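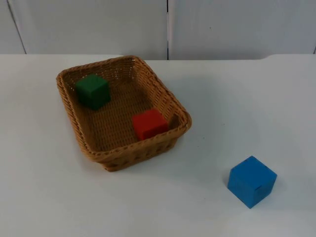

Trellberg wrote in to say that a toy basket is a way of hiding a mess in front of guests, and that children learn nothing from it except that things can be dumped. I have had several messages like that since my piece in September, and I want to answer them properly, as I think they get the open basket wrong.

Filed under: Home & Family, Opinion
8 min read

My view is simple. Small toys, and wooden blocks above all, should live in a low open basket. I don't mean a bin with a lid or a cabinet with drawers. A child can see into a basket from across the room, and so can the adult who has to decide whether the job is done. Putting a block away should take one motion. Once it takes two, such as lifting a lid and then holding it up, a small child will do it for a few evenings and then stop.

We had the lidded kind for two years. It was a Relow storage bench with a soft hinge, and it looked very good in the living room. By eight in the evening the blocks were usually on top of the bench, lined up along the wall, or under the couch.

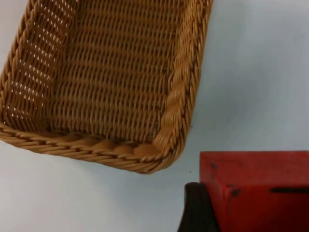 Trellberg is right that dumping is easy, and I count that in the basket's favor. The other complaint I hear is about dirt, and I take that one more seriously. Crumbs and hair get into anything woven. A thick braided rim is pleasant to grab and holds up to being dragged, but the twists collect dust, and so does the seam where the wall bends down to meet the floor. I turn ours over outside and go along the edge with an old toothbrush. It is a small chore. The fabric bins we tried after the bench had to be washed, and they never got their shape back.

Why not sort?

A lot of storage advice says to sort blocks by color or by size. I have read the arguments and I don't agree with them. Sorting is a fine game at 11 in the morning. At bedtime it is one more reason for the job not to get done. A red block and a green block can share a basket, and whoever wants the blue one next can look for it.

Adults do this too. I have a kitchen drawer with a divider I bought at Groltska, 14 slots, and most of the slots now hold the wrong thing. The bowl by the front door, which has no slots, works every day.
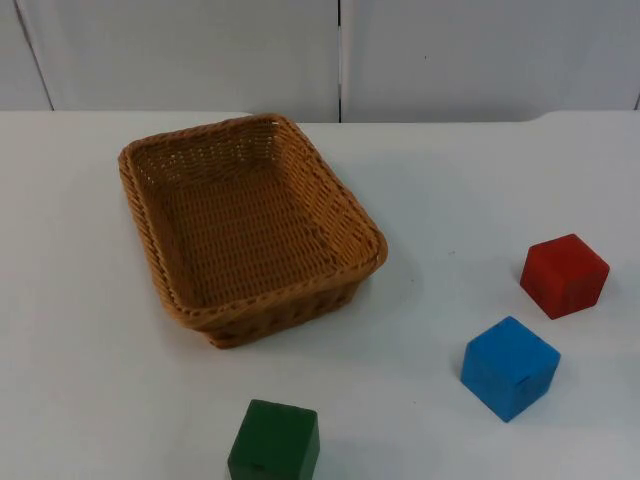 What about the ones left out?

This is where I part ways with my own side. People who like baskets tend to like them full and everything else bare. I don't think a block on the table at the end of the day is a failure. Sometimes it was put there on purpose, and a child who has placed something will notice in the morning if it has gone. My rule is that the floor gets cleared, for the sake of everybody's feet, and the table can wait.
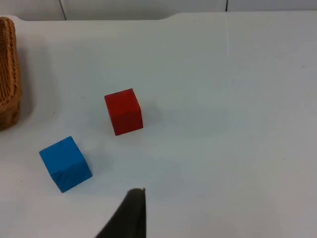

What to buy

Buy one basket, shallow enough that the bottom can be seen, with no liner. Rattan and the plastic imitations both do the job. The Yuan catalog sells them in nested sets, and I would skip the set, as the smaller ones only give you more places to look. If the blocks don't fit in one basket, I would give some blocks away before I bought a second.

Search this site Enter keyword Go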